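Why I'm hanging on to my old phone for another year

I've been putting off this post since January, mostly because I kept changing my mind. Twice I had a new phone in my cart, and twice I closed the tab and went to make coffee instead. So I guess that's my answer? My phone is four years old, it has a chip in one corner from a parking lot in Mudham, and I'm keeping it.

A bit of background for anyone who landed here from a search. I'm not a reviewer. I don't get phones in the mail, I pay for my own stuff, and I tend to use things until they fall apart or until my sister needs one. My last upgrade happened when the old charging port gave out completely and I had to hold the cable at an angle with a rubber band (it worked, mostly, as long as you didn't breathe on it).

What set me off this time was the battery. It used to get me through a full day and into the next morning, and by the end of last fall I was hitting 20 percent before dinner. I looked at the battery health screen, which I'd never opened before, and it said 84. My first thought was that 84 sounds pretty good! It's a solid B. But I read up on it, and once you get into the low eighties you do start to feel it, especially if you're like me and leave the map running whenever you're in the car.

So I did what everybody does and started shopping. I went to the big store out by Ballell and held all the new ones. They're lovely, and they're also huge. I have small hands and I could not reach the top corner of a single one of them without doing that little shuffle thing with my palm. The salesperson was very nice about it and showed me one-handed mode, which pulls the whole screen down to the bottom half. At that point I'm paying for a big screen so I can use half of it.

The cameras are better, no question. I took the same picture of a potted plant with my phone and with the display model, and the new one had more detail in the dark leaves. Then I thought about what I take pictures of. Parking spots, receipts, my dog asleep, the label on the back of the router. My dog does not need more detail in the dark leaves.

Anyway, I wrote about all this in a comment on Randi Vik's blog, and she wrote back and asked if I'd looked into just getting the battery replaced. I hadn't. I'd sort of filed it away as something you could do with phones ten years ago, back when you popped the cover off with a thumbnail. I called the repair counter in Mokatville and they quoted me a price that was less than the sales tax on the phone in my cart. Less than the tax! I had to ask him to repeat it.

I dropped it off at lunch and picked it up a little after 4 p.m. Things I wish I'd known before I went in:

Back up first. They make you sign a thing saying you did. I hadn't, so I stood there for half an hour on their wi-fi while it crawled along.

Ask about the water seal. Once the phone's been opened it may not be as resistant as it was, and the guy at the counter told me to treat it like it has none. Fine by me, I don't swim with it.

Bring a book. I had no phone for an afternoon and I walked to the bakery and back and then reached for my pocket to see what time it was, over and over.

The health screen went back up to 100 and the phone honestly feels lighter, which makes no sense at all. I'm getting to bedtime with plenty left. It also stopped getting warm against my ear on long calls — I can't promise that's the battery, but I haven't changed anything else.

The other thing I did was clear it out. I had more than 200 apps on there. I know. There was an app for an airport I've been through once. There was one for a set of light bulbs I gave away. I sat at the kitchen table one evening and deleted anything I couldn't remember opening, and got back enough storage that the update I'd been dodging finally went through without complaining.
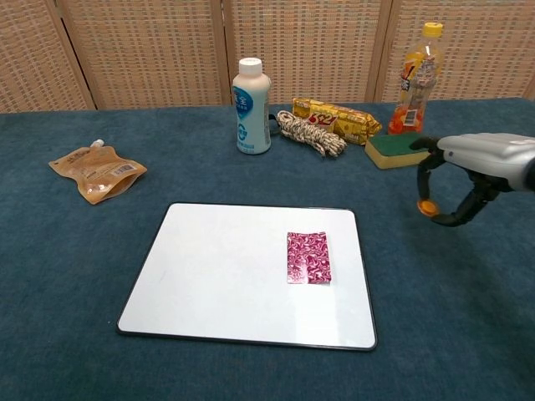
The update itself was fine, apart from moving the timer button somewhere I still can't find on the first try. Everything opens a little slower than it did on the display model in the store, and if you put the two side by side you'd notice. I don't have two side by side, so I don't notice.

The one real worry is security updates. From what I can tell I've got 2 more years of them, give or take, and after that I'd want to move on. I do my banking on this thing. Rüdiger Ostermann, who some of you will know from the comments here, is much stricter than I am and thinks I should switch the minute the big yearly updates stop, even if the security ones keep coming. He may be right. He also owns three phones, so weigh that however you like.

A couple of you asked about the case in my last post. It's the plain Rivadeneyra one in green, and yes, the buttons are stiff at first. Mine loosened up after a few weeks. I'd buy it again, though I wish the edge around the screen was a hair taller, because I'm a face-down-on-the-table person.

If anybody has a small phone they like, and I mean small, fits-in-a-jeans-pocket small, please leave it in the comments. I'll start a list for when the time comes. And if you know where they put the timer button, I'd like to hear about that too.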